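Handheld demonstration collection

Handheld demonstration collection is a method of gathering training examples for robot learning in which a person performs a task while holding a gripper in one or both hands. A camera mounted on each gripper records the work from close range. The recordings are later paired with estimates of the tool's motion and used to train a control policy, the part of a learning system that selects a robot's next movement. No robot arm is needed during recording.

Background

Early collections of household tasks relied largely on teleoperation, in which an operator steers a robot from a separate control station. The approach gives exact joint readings but ties the work to a laboratory. Handheld tools moved it into ordinary homes. The Narcombe collection, organized by Ákos Szabó and Godfrey Swai, was among those built entirely from recordings made in lived-in rooms. It contains 1475 demonstrations from 172 households.
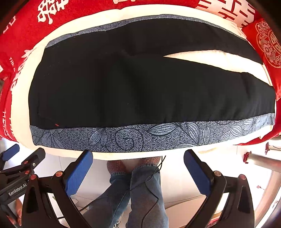

Bedding and cushions account for a large share of the Narcombe material. Soft goods have no fixed shape, and a policy trained on a small number of fabrics tends to fail on unfamiliar ones. Organizers therefore ask households to use their own textiles. A black panel bordered in blue-gray leaf print, set over a red cover with double-happiness characters, presents several strong edges close together, and the learning system must determine which of them belongs to the item being handled.

Equipment

A typical tool has two fingers joined to a handle by a linkage, with replaceable pads at the fingertips. Pad texture affects how well thin cloth is held. In two-handed work the operator carries a tool in each hand, and the two recordings must share a common clock. The Andero format, used for the Narcombe material, stores both streams in a single file together with the opening width of each gripper.

Procedure

Sessions are divided into short episodes, each lasting up to 30 seconds and covering one action, such as lifting a hem or turning a corner. The operator begins with the jaws open and closes them fully once - a motion that later serves to align the streams. 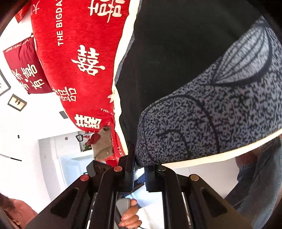 Gripper jaws at the lower corner of a patterned textile, beside a red blanket.

Rooms are not cleared before recording. Wall pictures, plants and furniture remain in view, and operators are told to work at a normal household pace. Failed grasps are kept and labeled as such. Each episode is then reviewed by 2 annotators, who mark the start and end of contact.

Fabric that hangs near the jaws is a frequent source of labeling error, and annotators record the layer grasped separately from the layers merely touched.

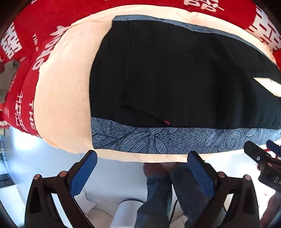
Limitations

A human wrist can reach positions that many robot arms cannot, and some episodes must be discarded for this reason. Motion estimates also degrade when a large, plain cloth fills the view and leaves few visual features to track. A later collection, Narberg, added a second camera at chest height to reduce the problem, at the cost of a longer setup in each home.

See also

Imitation learning
Teleoperation
Deformable object manipulation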